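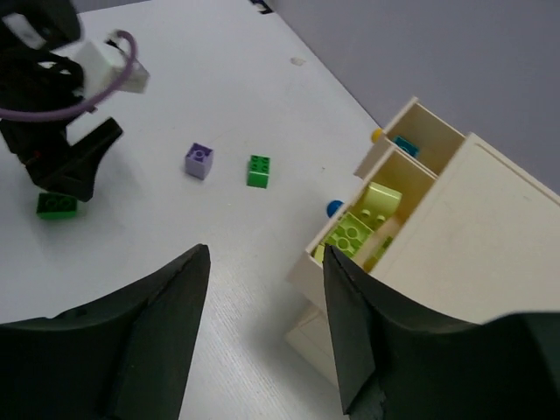
Frosted film or reeded glass for a hallway door with no daylight?

Posted by Osian Harries, 5 September 2018

Hi all! First post after months of reading, and I'm so excited to finally have a project worth asking about. Our hallway runs down the middle of the house and gets no daylight at all. At the far end there's a solid door into the kitchen, and the kitchen is flooded with sun from breakfast until mid-afternoon. So the plan is to swap the solid door for a glazed one and let all that light come through (I can't believe we lived with it this long!).

The opening is 73 inches high under an old beam, so a stock door won't fit and it has to be made or cut down. A local joiner, Edwards, quoted me $490 for the door blank with one big glass opening, glass not included. For the glass I have two choices:

1. Clear tempered glass, and I put a frosted film on it myself. The film I liked is by Utach.

2. Reeded glass, tempered, from Pliso. They want $378 cut to size, and it takes three weeks.

We do want some privacy, as the front door looks straight down the hall and the kitchen is usually a mess. But I'd hate to go to all this trouble and lose half the light. Has anyone lived with both? And does it matter which way the ridges run? My wife likes them going across, I had pictured them going up and down.

Marguerite_T

Reeded, reeded, reeded! We did our dining room doors in May and I still stop and look at them every morning. The light comes through in soft stripes and moves over the floor as the day goes on, and you can tell someone is in the next room without seeing what they're up to. Ours face the front door too, so I know just what you mean about the mess.

Go up and down with the ridges. On a short door it makes the opening look taller, and dust doesn't sit in the grooves the way it would if they ran across. I wipe ours with a damp cloth along the grooves, then a dry one, and it takes two minutes.

One thing I'd check before you order is which side the ridges will be on. Most reeded glass is smooth on the back. We put the smooth side toward the kitchen, where the grease is, and I'm so glad we did. Tell the glass people this when you order, and tell the joiner as well, so the beading is cut to suit. Ours was a bit thicker than the plain glass it replaced and the first set of beads had to be redone.

As for light, I'd say we lost very little. The hall feels like a different place now!

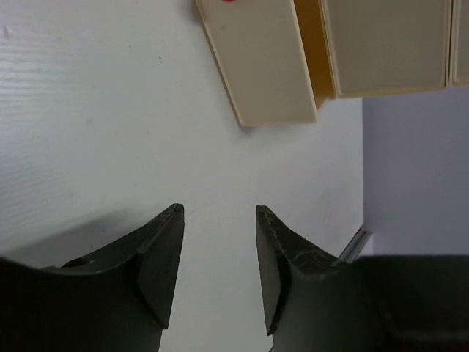

Fennimore Glazing Fan

Film is fine too and a lot cheaper. I did three doors with film from Javport and have no complaints. Spray plenty of soapy water on the glass, a lot more than you think you need, slide the film into place, then squeegee from the middle out. Trim the edges with a new blade. Leave a hair of a gap all the way around or it will lift at the corners.

It does look flatter than reeded, and at night with the kitchen light on you get one big white glowing panel. I like that. Some people don't. If you get sick of it you can peel it off and try another pattern, and you still have a good clear pane underneath.

Whichever you pick, make sure the glass is tempered and has the mark in the corner. And have the joiner measure the opening in the finished door before any glass gets ordered, as tempered glass can't be trimmed afterward. I paid $300 to learn that one.

Osian Harries

These are great, thank you both! Marguerite, I hadn't thought about the smooth side at all and the stove is right by that door. I'm leaning reeded, up and down, and my wife says she can live with it if she gets to pick the handle. Calling Edwards tomorrow to ask about the bead depth.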